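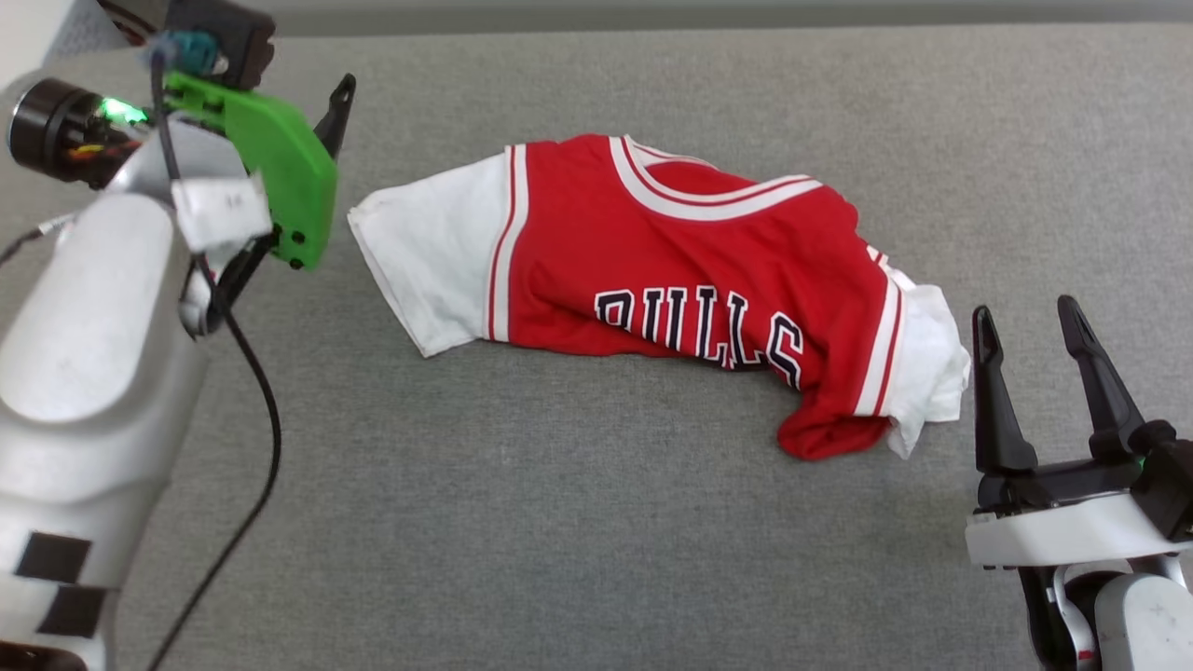

Reviews > Manipulation > Learning methods

Pesard garment flattening policy: a review

Marwa Ait Brahim, 2022-10-26

Pesard is a two-arm policy that takes a garment in an arbitrary crumpled state and tries to bring it to a flat, folded one. The release by Riedl and Pichler contains weights, training code and a set of 537 teleoperated demonstrations. We ran it on our own bench for most of July and did not retrain the vision backbone.

The method splits the task in two. A first network scores pairs of grasp points on the cloth. A second predicts short chunks of joint targets for both arms, conditioned on the chosen pair and on the wrist views. Execution stops after each chunk and the scoring network runs again. This re-scoring is the main difference from the Adamczyk baseline, which commits to one grasp pair per episode.

Protocol: 100 trials per method, same shirts, same drop procedure, time limit of 3 minutes. A trial counted as a success if the body was flat and both sleeves were clear of it before the first fold. Valentin Hubmann judged all trials from overhead stills without knowing which method had run.

Pesard succeeded in 69 trials. We did not reach the baseline's published rate with our fingers, so I give no comparison figure. The paired scoring is good at collars and shoulder seams. It is poor at sleeves folded under the body, where it often picks the visible edge of the wrong layer and drags the whole shirt. Large printed lettering also attracts the scorer. Grasps landed on chest prints more often than the geometry justified, and masking the print in the input removed most of them.

Installation is acceptable. Calibration is not documented for mismatched grippers, and the config assumes identical finger lengths on both sides. Mansa Tetteh's patch for this is in the issue tracker, unmerged.

Recommended for labs that already have a bimanual cell and can collect their own sleeve data. For single-arm setups, Losov remains the simpler choice.

3 comments | 69 shares

Reviews Datasets Hardware About Contact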